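Feddale Courthouse Users' Group
Notes from the August meeting, typed up by me, Sunita Bansal, so blame me for the spelling

Present: Gerardo Dalisay (chair), Ifeoma Ezeani, Umesh Shakya, me
Apologies: Kha Ông, who was stuck in a hearing over in Tomar

1. Last month's notes
Fine, apart from me putting the Tretetow annex on the wrong floor. Fixed now, sorry Umesh!

2. Backlog
Ifeoma took us through the small claims list. We have 412 cases waiting for a first date, and 60 of those are landlord and tenant matters that she'd like moved up. Gerardo asked if the evening sessions could take them. Ifeoma thinks yes, if the clerks' overtime gets signed off before the end of the month. I said I'd chase the county office (again).
Action: Sunita to call about overtime.

3. Jury summonses
A batch of 51 went out with the old parking directions on the back, so people were sent to the Gaveck Street lot, which closed in spring. Umesh has a corrected sheet ready and we all liked it, though I asked for bigger type. We talked for a good while about whether to mail it or just phone everybody. We settled on both.
Action: Umesh to mail the sheet, Ifeoma's team to phone.

4. Interpreters
Kha sent a note asking for 4 more hours a week of interpreter time at the front counter. Gerardo was for it, Umesh wanted to see the sign-in sheets first. We went back and forth on this and I'll admit I got a bit heated. Held over until Kha can be in the room.

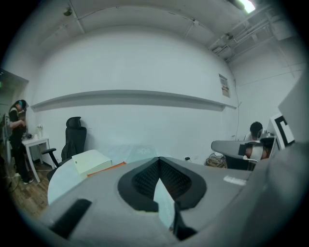
Gray hand-held gripper, white-walled room.

5. Filing window hours
The window now opens at 8:30 a.m. and stays open through lunch. Ifeoma says the attorneys are happy and the counter staff less so, and she wants a proper lunch rota before anyone complains in writing. Gerardo will draft one and send it around.
Action: Gerardo, rota.

6. Anything else
Umesh asked about the drafty door on the second floor. I've reported it twice and will report it a third time.

We wrapped up at 5:15 p.m. Next meeting same place, and Kha is bringing the interpreter figures.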